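Folding Laundry With the Lurkel Grippers: Tips After 30 Loads
Updated September 4, 2025

I've had the Lurkel hand-held gripper kit since July and I love it! You fold your own clothes with a gripper in each hand, and the recordings go off to help teach folding robots. My first pair of jeans took forever (and looked like a pretzel), so let me save you some trouble.

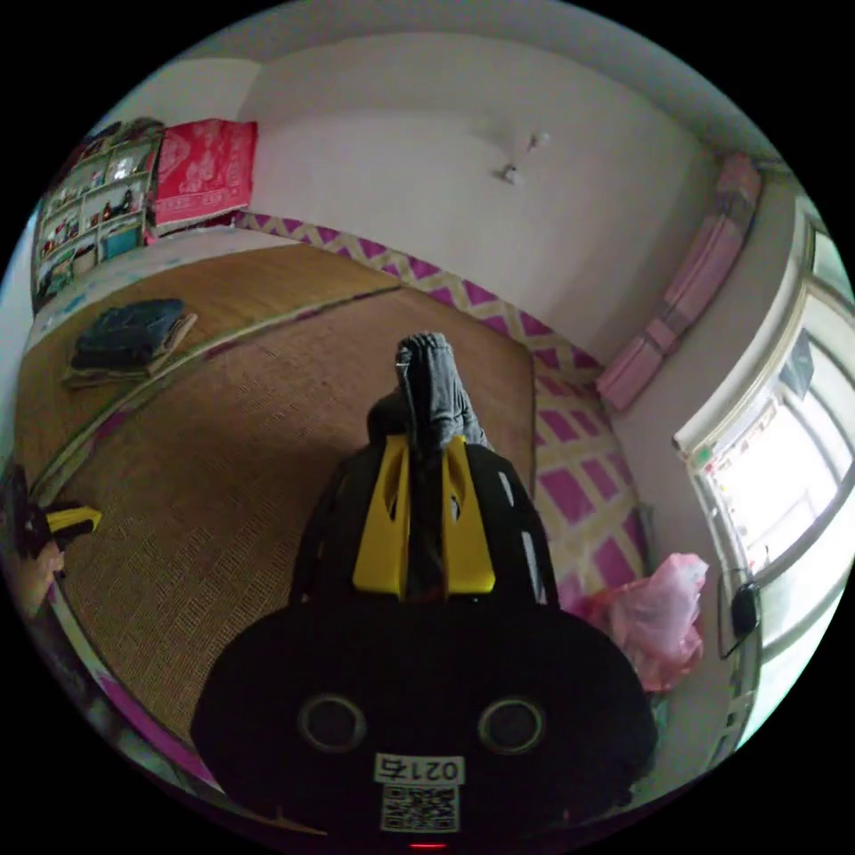
Good light and a flat surface matter more than fast hands. I'd work on a bed any day over a wobbly ironing board, and a straw mat on top is great because clothes don't sink into it the way they do into a comforter. Pinch the fabric between the yellow fingers, lift it clear of the mat, and let it hang a second before you set it down. Keep finished pieces off to one side, like the dark stack on the left, so you've got room to turn things over.

Take one piece from the basket at a time. Squeeze slowly, especially with denim, and get both layers between the fingers before you pull.

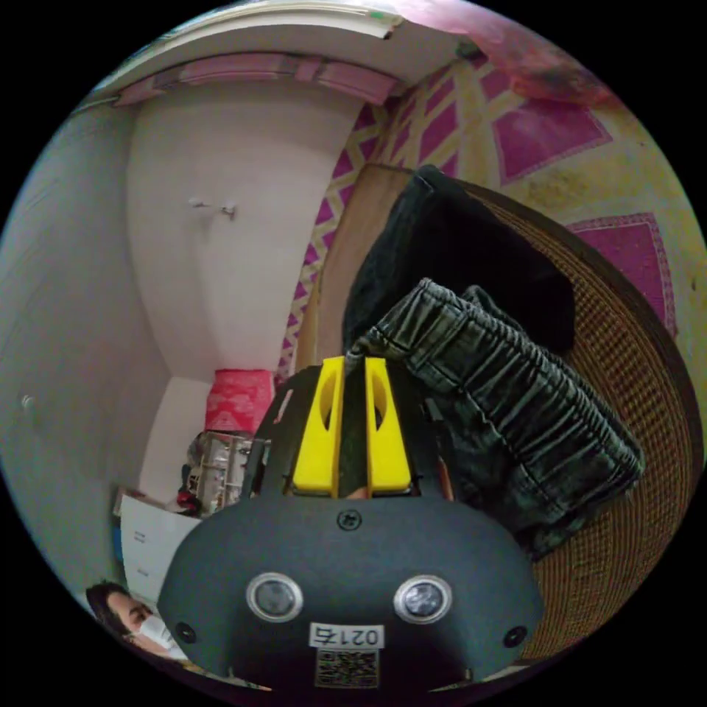 If a waistband slips, let go and grab again closer to the seam. Squeezing harder just tires out your thumb!

Stack heavy things over light ones and square up the edges as you go.
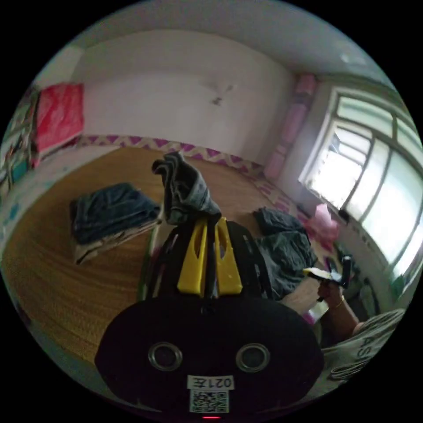
Jeans folded and stacked, gray piece in the grippers' reach.

Stretchy waists are the tricky part. Smooth the legs first, then bring the waist over last, nice and easy. 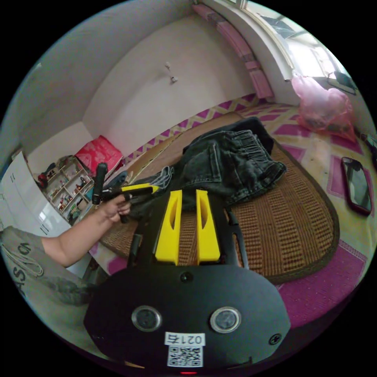 Washed-black denim with a gathered waistband, laid out on the mat.

Wipe the fingers with a dry cloth when you're done. Lint builds up fast, and black pants are the worst for it.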